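What an Open Day Should Measure

Irbridge opened its manipulation lab to outside engineers on 2020-11-16, and I went because Hamidreza Shokri had told me the simulator was worth a look. The program had two parts. In the morning, visitors watched the simulated cell on a wall display. In the afternoon, there was a talk on transfer to hardware. My opinions below concern mostly the morning.

The task was the one the lab calls Prurnex: approach a green-gripped tool on a red counter, grasp it, lift it. 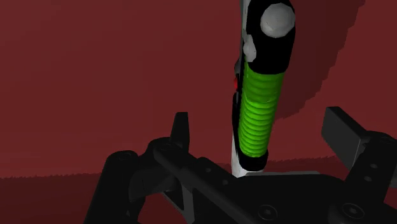
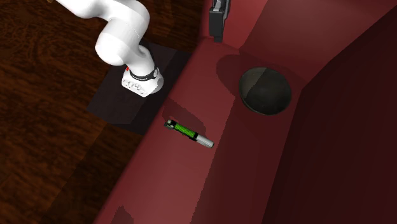

Two rendered views from the Prurnex cell, both with the green-gripped object in them.

I have sat through enough demonstrations to be suspicious of any that work every time. Prurnex did not. Over the morning session the operator ran 30 trials from randomized starting poses, and 6 of them ended without a stable grasp. The lab left the failures on the display, with the seed and the contact log beside each one, and then moved to the next trial. I would like to see this become normal practice. The usual open day gives the visitor one good run, performed twice, from a pose somebody has tested the night before. Such a run carries almost no information. It establishes that success is possible, which the visitor already assumed, having made the trip.

A failure rate of one in five is not impressive on its face. A man from Lornon, which sells packaging cells, said as much during the break and added that his customers would walk out. He is right about his customers. But the people in the room were engineers, and the useful question for engineers is what the failures have in common. In this case the contact logs gave a fair part of the answer. In 4 of the failed trials the planner had settled on an approach that put one finger down well ahead of the other. The first contact rotated the tool, and the second finger closed on a pose that no longer existed. The remaining two looked like perception errors, although the log for one of them was ambiguous and Shokri declined to classify it.

An asymmetric approach of that kind is easy to miss in simulation if the friction model is generous. Many are. The default friction values in common use will hold a cylinder that a real pair of fingertips would squirt across the bench. Irbridge had gone the other way and set its coefficients low, accepting worse numbers in exchange for failures that resemble those on hardware. I think the choice is correct, and I think it is also commercially awkward, which is why few vendors make it. A grasp success figure is quoted in brochures without the friction value that produced it. It should not be. The two numbers belong together in the same way that a battery capacity belongs with a discharge rate.

My first complaint is about rendering. Several visitors spent their question time on the look of the simulated cell. Shadow edges were stepped in places, they noted, and the walls were plain. Was this a limitation of the engine? Would it be improved by December? The answers were patient and took up a quarter of an hour. For a policy that runs on camera input, appearance does matter, and jagged shadows are a legitimate thing to ask about if they are present in training and absent in deployment. None of the questions were of that kind. They were about whether the picture was attractive. The lab encouraged this to some extent by putting the large display at the front and the contact logs in small type at the side. I would reverse the sizes.

My second complaint is about the choice of object. A ribbed grip is forgiving. It offers a well-defined region to aim for, its color separates cleanly from a red background, and a segmentation network that cannot find bright green on dark red should be retired. Shokri's reply, when I put this to him, was that the first object in any series ought to be easy, so that errors can be traced to planning and control. That is reasonable for a first object. The Tehrani group, which shares the building and reports on the same task, has gone through 7 objects, and its published curve falls off sharply after the third. I would have liked to see Prurnex run on at least one item from the far end of that list. A demonstration confined to the easy end tells me about the planner and leaves me guessing about everything upstream of it.

The third complaint is smaller. No trial was stopped and restarted from the middle. This is the great convenience of simulation: the state can be saved at the moment before contact, one parameter changed, and the trial resumed. With hardware, it can't be done at all. A visitor who is shown the same failed grasp with the friction raised, then with the approach angle corrected, learns more in a minute than from an hour of slides. The software supports it, and I am told the staff use it daily. It was left out of the program for lack of time, while the tour of the machine room was kept in.

The afternoon talk covered transfer to hardware and I will be brief about it, as the slides are to be released. The speaker reported that the ranking of planners in simulation matched the ranking on the physical arm, although the absolute rates did not. I find that credible. I also find it sufficient for most development work. A simulator that orders the candidates correctly saves weeks, even if every figure it gives is pessimistic. One that flatters all of them equally is harder to use, as the differences shrink toward the ceiling and are lost in noise.

Irbridge plans another session for next year. My request to the organizers is to publish the full trial list beforehand, with seeds and friction settings, and to let the audience choose which trials to run.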